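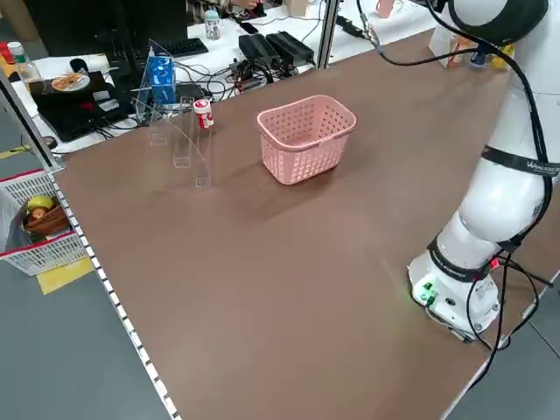 August 29, 2021

Arm bench, shared shop. Entry by me, additions from Shu-fen Lu where noted.

Picked up where the last entry stopped, with the arm bolted down and the base square to the front of the table. Ran the homing routine first thing. It homed clean, then threw a position error on the second move. Power cycled, homed again, no error. I have seen this twice now and both times it was the first run after the controller had been off overnight. Writing it here so we stop hunting for it in the motion file.

Cables. They still hang off the upper part of the arm and come down the right side. At full reach to the left they pull. Swinging back they loop around the base and I don't like that either. Plan is a strain relief on the upper segment and one tie point at the table, with enough slack between for the wrist to turn all the way. Do not zip tie them to the lower joint. We tried it, and it rubbed.

Table coordinates. Took the origin off the back left corner again and got different numbers from last time, so one of us measured to the post and the other to the table edge. From now on it is the table edge. Usable reach along the long side came out at 545 mm before the elbow gets close to its limit. Wrote that into the config as a hard stop. The old value is commented out above it.

Basket. Using the pink one as the drop target for now. The rim is thick enough that coming in low catches it, so the approach height went up by 10 mm and the release happens above the rim. This makes things fall farther than I want. Fine for blocks. Not fine for the fruit, which Shu-fen wants to do next.

Acrylic rack. The vision script does not like it. It finds edges in the clear parts, loses them when somebody walks past the window, finds them again somewhere else. Shu-fen's suggestion is to put matte tape on the front edges of the channels and leave the rest alone. I would sooner give the rack a fixed position and not look for it at all. We did not settle this. For the moment its position is typed in by hand, so if you move the rack, change the numbers in rack_pos or the arm will go where it used to be.

Timing. Left the pick and place loop going on blocks while I cleaned up the Vuteck folder. The log has 1,135 cycles in it since the last reset. The dropped ones are nearly all blocks that landed on an edge and got gripped by a corner. Lowering the grip speed helped, lowering it more did nothing.

(Shu-fen: the count includes my dry runs with the gripper open. Don't use it for the drop rate. I'll split the log by job name.)

Supplies. Low on M4 washers. The Uvwood offcuts on the bottom shelf are ours and can be cut up for the camera bracket. The Flatberg clamps belong to the bike people, so ask before borrowing.

To do
Strain relief, upper segment
Re-measure the origin from the table edge, both of us together
Tape test on one channel of the rack
Soft release routine for fruit, try the lemon-sized stuff first
Move the emergency stop to where a left-handed person can hit it
Back up the config before the controller update in September

Left the arm parked and the job queue cleared. The script on the shop laptop is the current one, the copy on the Amato drive is old and should be deleted once Shu-fen has checked it for her calibration notes.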